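4.3 Checking the segmentation overlay in Stanura

1. Load the session and wait for the frame index to reach 100%.
2. Set the mask threshold to 225. The default is too generous.
3. Step through the first 1,000 frames by hand. Do not trust the confidence bar — it measures agreement with itself.

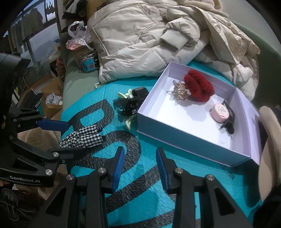
Masks fail first where objects touch or let light through. Varar's release notes claim this was fixed in April. Check anyway: the amber cat-shaped clip leaning in the white box and the black ribbon clip next to the mint-green one should each get their own mask. If two share one, split them and rerun from step 2.

Note: Auto-merge is on after every update. Turn it off.

Caution: Export overwrites earlier labels without asking. Ngọc Võ lost 3,954 of them that way.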